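**Tramora Open Day** is a yearly public event held each June at the Tramora robotics workshop in Vernton. Visitors are admitted free of charge to the assembly floor, the testing rooms and a lecture room on the upper level, where members of the staff give demonstrations of robotic hands and arms. The event is best known for its handling demonstration, in which a five-digit robotic hand is operated at close range before a seated audience.

## Background

Tramora was set up as a repair shop for factory arms and moved into the manufacture of hands after it took over the Hikard workshop, a smaller firm in the same street. The Hikard building, which has a wide loading door and a level floor, was judged more suitable for receiving the public and has housed the open day from the start.

The first open day was planned for the families of employees. Notices were also placed in the Vernton library and at the bus station, and attendance reached 800, well above the number for which chairs had been set out. The following year the workshop introduced timed entry and moved the main demonstration out of the lecture room. Attendance has since grown to roughly 3,000 in a normal year.

## Program

Doors open at 9:30 a.m. and the last group is admitted at 3:00 p.m. Groups are led along a fixed route marked on the floor with yellow tape. The route begins in the parts store, passes the benches where finger joints are fitted and adjusted, and ends in the testing room. Children under the age of eight must be accompanied by an adult throughout.

Short talks are given in the lecture room on the hour. Subjects have included the wear of tendons and cables, the choice of fingertip materials, and the training of operators. Printed copies of the talks are kept at the front desk and may be taken home.

## The handling demonstration

The handling demonstration is given in the testing room and lasts 25 minutes. It was designed by Octavio Condori, who joined the workshop as a fitter and later became head of testing. Condori held that earlier demonstrations, in which a hand was made to wave or to form signs, told visitors little about how such a machine is used. He replaced them with a series of plain tasks involving cloth, paper and small household goods.

The hand has four fingers and a thumb, with silver metal joints and rounded black tips. Black fabric is wrapped over the back of the hand and around the base of the thumb. A small camera at the wrist gives a view forward along the fingers, and its picture is sent to a large screen so that those in the back rows can follow the work. 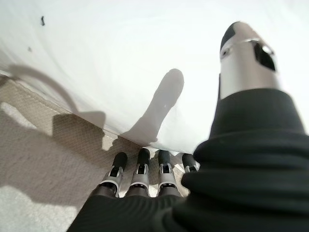 The operator begins with soft materials, which are considered harder to handle than rigid ones because they change shape when touched. A speaker explains each task before it is attempted. Failed attempts are not hidden from the audience, and an operator may repeat a task up to three times before moving on. In the final part of the session, visitors may suggest an object from a tray kept beside the speaker's desk.

Questions are taken at the close. According to the workshop's own summary of one year's event, those asked most often concerned the strength of the grip, the cost of repair and the time needed to train an operator.

## The Macedo room

The Macedo room, a former paint store next to the testing room, was opened to visitors when the route was extended. It holds older hands and arms that are no longer in service, along with drawings and worn parts. A register at the door recorded 1,107 signatures in its first year, although many visitors are believed to have passed through without signing. Cases are arranged by date, except for a group of early wrist joints from Hikard that is shown separately near the window.

## School visits

Local schools are invited to a separate morning session in the same week. Classes follow a shorter route and do not attend the talks. Pupils are given a worksheet on joints and levers, prepared with teachers from two Vernton schools, and the handling demonstration is cut to 15 minutes. Requests for places must be made in writing by the end of April.

## See also

- Vernton Technical Fair
- Hikard workshop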